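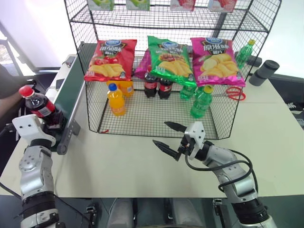 Figure 1. Potato chips on a wire rack, a red bag with tomatoes on the front and a green one with browned meat.

Working Papers > Packaging and Choice > Color as a Flavor Cue > Section 4

4. What shoppers think the color means

I grew up sure that green meant sour cream and onion. I couldn't have told you where I picked that up, and I never questioned it until I moved away and bit into a chip that tasted of something else entirely. So I'll admit that this section comes out of a small personal grudge, as well as out of the data described in Section 3!

The question is simple enough. When people reach for a bag of chips, how much of what they expect to taste comes from the color of the bag, and how much comes from the words and the pictures? The old view, which goes back at least to the Rodel survey of 1992, is that color does nearly all the work and the rest is decoration. Rodel's people were shown plain colored cards with no print on them and asked to name a flavor, and they did it happily. I like that survey a lot (it is short and it's funny in places), but a plain card isn't a bag of chips. Give people nothing except a color and of course they'll use the color.

We wanted something closer to an ordinary trip to the store. Our 400 shoppers came through 19 corner stores in Warham and Estero, and each of them was asked, before opening anything, to say what they thought a bag would taste like. Some bags had a food picture that fit the local color habit and some had one that didn't. Red with tomatoes is an easy match for most people. Green with meat is a much odder one if you grew up where I did, and perfectly normal if you didn't. Altogether we ended up with 2276 usable guesses, after throwing out the ones where the shopper had plainly read the flavor name out loud first.

Now, the easy matches behaved just as you'd expect. People looked, answered, and moved on, often while hunting for their change. The mismatches are where it gets fun. A fair number of shoppers named the flavor the color suggested and then, a second or two later, corrected themselves out loud. Others split the difference and came up with things like "onion steak," which I would buy. We coded the first answer and the final answer separately (see the coding notes at the back), and the gap between the two turned out to be the most useful measure in the whole project.

For first answers, color won in both towns. For final answers the picture won, and it wasn't close. Words came in a distant third in either case, except among people who told us they had a food allergy. They read everything, and they read it first.

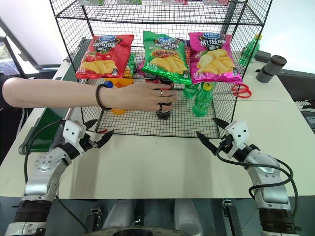

One reader of an earlier draft wrote back that the whole setup was unfair to color, and that a shopper who is asked a question will always look harder than a shopper who isn't. "Stand by the chip shelf for an hour," the note went on, "and see how many of them look at a bag for longer than it takes to pick it up."

I think that's partly right, and it has been nagging at me. Asking the question slows people down. If most real purchases run on the first glance, then our first answers are the ones that matter and the final answers tell you more about being interviewed than about shopping. On the other hand, plenty of people in our stores did stop and look before we ever got near them, especially when they were buying for somebody else. A parent picking out chips for a kid who will only eat one flavor is a very careful reader of packaging. I'd put that parent up against any lab panel.

The two towns also came apart in a way I hadn't planned for. Warham has several import groceries within a short walk of each other, and shoppers there were a good deal less sure that green had to mean anything at all. They'd shrug and turn the bag around. In Estero the color habit was firmer, and the mismatches got more laughs and a few complaints. I wouldn't lean too hard on this, as the Estero stores were visited in December, when the shelves were full of holiday packaging and every second thing in sight was red or green. We should have seen that coming. We did not.

4.1 Does the habit carry over to drinks?
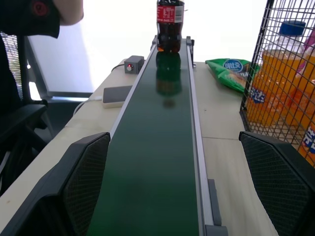 By the author, for the Skov Packaging Group | Posted March 10, 2023

The short version is that it carries over a little, and mostly for soda. With a chip bag you can't see the food, so the outside has to stand in for it. With a clear bottle the drink gives itself away. Dark brown means cola to nearly everyone we talked to, whatever the label is doing, and a red label just makes them quicker about it. We tried the same guessing task with a handful of drinks in the Skov pilot, and people were so fast and so bored that we cut it short.

Lemon and lime drinks were the exception. Those come clear or faintly tinted, so the label has to do more of the talking, and the hesitations we'd seen with the chips came right back. Green labels pulled people toward lime even when the picture showed a lemon. I'd like to run that part again with a bigger set of flavors and without a holiday in the middle of it, and the draft question sheet is in the appendix for anyone who wants to try it in their own town.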